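Junhao Shi had been managing director of Zavwood for 2 months when the first letter from Hyun arrived. It was a page and a half long and it offered to buy the company outright.

"I read it standing up in the kitchen at work," he said. "Then I rang the chair and asked whether she'd got one too. She had."

Zavwood mills and packs oats, barley and a range of breakfast cereals from a plant at Stullelow, and sells most of it under its own label. Hyun is a private food and packaging group that already owned a small parcel of Zavwood shares. The offer that followed the letter was knocked back by the board, improved, knocked back again and finally put to shareholders in March with the directors recommending they take it. They did. The deal is now waiting on the last of its regulatory approvals.

Mr Shi agreed to talk about it at the company's office, a single-storey building across the car park from the mill. He had an hour and a half before a call with the banks, and he kept an eye on the clock.

He said the first offer was never going to get up.

"It was priced off our worst half in years. We'd had a dry season, we'd paid too much for grain, and we'd written down a packing line that should have been written down before I got here. If you take that half and multiply it out, you get a cheap company. We didn't think it was one."

The board hired an adviser, opened the books to a second party and told Hyun it could look as well if it came back with a better number. The second party was Dronow, which runs flour mills and had talked to Zavwood on and off for years about a merger. Dronow spent five weeks in the data room and then withdrew.

Mr Shi would not say what Dronow had been prepared to pay. He said the two sides had parted on good terms and that the sticking point was the plant.

"They have spare capacity at their own sites. Any sensible version of that deal had Stullelow getting smaller over time, and they were straight with us about it. I respected that. But it meant they had to find a price that made up for it, for shareholders and for everyone else, and they couldn't."

Hyun has given an undertaking to keep the mill running for at least 5 years. Critics of the sale have pointed out that the undertaking covers the mill and not the packing hall next to it, where most of the jobs are. The mill and packing hall together employ 103 people.

Asked whether the critics had a point, Mr Shi said they did.

"It's a fair reading of the document. I'd have liked the words to go further. What I'd say is that it doesn't make much sense to mill in one town and pack in another when you own both sheds, and Hyun can do that sum as well as I can. But I can't tell someone on the line that it's written down, because it isn't."

He has held four meetings with staff since the vote, two of them at the change of the night shift. He said the questions were mostly about redundancy terms, leave balances and whether the superannuation fund would change. Leave balances will carry over. The fund has not been settled.

Growers have been harder to win over. Zavwood buys direct from farms within a few hours' drive and has always paid inside 30 days, a habit that dates from its time as a co-operative. Hyun's standard terms are longer.

"That's the one I've been rung about at home," Mr Shi said. "A bloke who delivers in November has bills in December. He doesn't care who's on the share register, he wants to know when the money lands. We've got the current terms locked in for two harvests. After that it's a negotiation, and I've told them to start having it now."

The company has 2,745 shareholders, many of them former co-op members or their children who were given shares when it was floated. Turnout at the meeting was high for a company its size. Mr Shi said a group from the northern district had voted against the sale almost to a person, and that several of them had come up to him afterwards to shake his hand.

"They weren't angry. They were sad about it, and I understood that. Some of their parents carted bricks for the first building." 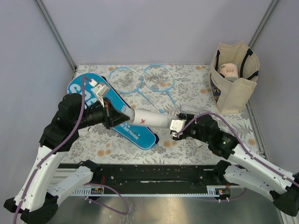 *Two robot arms holding a long white tube over a patterned mat, with badminton rackets behind.*

On the question of foreign ownership, which took up a good part of the meeting, he was brief. Part of Hyun's money comes from overseas, and the approvals process looks at that. He said he had answered every question the regulators had sent and did not intend to argue the case in public while they were still working on it.

He was more willing to talk about what the money might do. Zavwood has put off replacing its steam plant three times. The oat roller is older than he is. Export customers have asked for smaller packs, which the present line can't fill at a decent speed - and without a new line, he said, those orders will go to somebody else.

"We could have borrowed for one of those things. We couldn't have borrowed for all three, not with the debt we had. I looked at it pretty hard, and so did the board."

Some shareholders had argued for a rights issue instead. Mr Shi said the company had sounded out its larger holders and found little appetite. He conceded it could have asked the smaller ones more directly.

"That's a criticism I'd wear. We talked to the top of the register first because that's where the money was. If I was doing it over I'd have gone to the halls earlier."

His own position is not guaranteed. His contract runs to the end of next year and Hyun has asked him to stay until then. He holds a small number of shares, all bought on market, and will be paid the same price as everyone else. There is no completion bonus, he said, and he had asked for that to be stated in the booklet sent out before the vote.

He does not know if he will stay longer.

"They might want one of their own people by then. I'd like to see the new line go in. I've got a daughter in Year 9 and we're not keen on moving her."

The call with the banks had been brought forward, and he got up to take it in the room next door. If the approvals come through as expected, shareholders will be paid ten business days later.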